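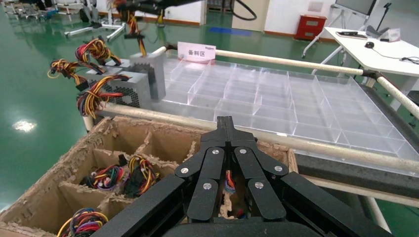
Minutes of the Parts Room Meeting, January

Present: Kwaku Aryee (chair), Ama Agyeman (minutes), staff from Povis and Ometti, two people from the Asante repair bench.

The meeting started at 2:15 p.m. The minutes of the last meeting were accepted with one correction: the Trellent shelving order was for the back wall, and the side wall order is still open.

1. Power cables

Kwaku reported that loose power cables are still being kept in the brown cardboard box with the cardboard dividers. The dividers are torn along the top and the inner layer shows. Bundles of different colored wires share the box, and people at the bench have been pulling out the wrong one and putting it back in a different compartment.

Ometti asked if new dividers could be cut from spare cardboard. Kwaku said that had been tried last year and they lasted about 27 days. Agreed to replace the box with a plastic bin with fixed dividers. Ama to get prices. The old box stays in use until the bin is here.

2. Power supply units

The gray units are stacked next to the cable box with their wires hanging over the front and side. Povis raised this at the last meeting as well. The wires catch when someone lifts a unit from the stack, and the connectors get bent.

Agreed:
Wires to be folded back and tied before a unit goes on the stack.
Tested and untested units to be kept in separate stacks, with a tag on each untested unit.
No more than four units high.

Povis will supply 100 reusable ties. Asante asked that the ties not be pulled tight at the point where the wires leave the case. Noted.

3. Clear tray

The clear tray with the grid of compartments is set out in the preparation area and has nothing in it. Ama said it was bought for small connectors and screws, but no one had decided what goes where. There was some discussion of sorting by size or by job. The repair bench preferred by job — they pick for one order at a time and do not want to reach across the whole tray.

Agreed to try sorting by job until the next meeting. Ometti will draw up a layout and tape a copy inside the cupboard door.

4. Area sign

The small sign reading 备料区 (material preparation area) stands at the back corner of the tray. Newer staff asked for English as well. Ama will print a second card in the same size. The present sign stays where it is.

5. Stock figures

The stock list shows 1,162 cable sets across all sites. Kwaku does not think the list is reliable for this room and asked that it not be used for ordering before the cables have been moved to the new bin. Povis agreed to hold its next order.

6. Other business

The door to the corridor is sticking again. Kwaku to report it.

Asante asked for a second pair of side cutters at the bench. Approved.

The meeting closed at 3:05 p.m. The next meeting will be in the same room, date to be sent out by Ama Agyeman.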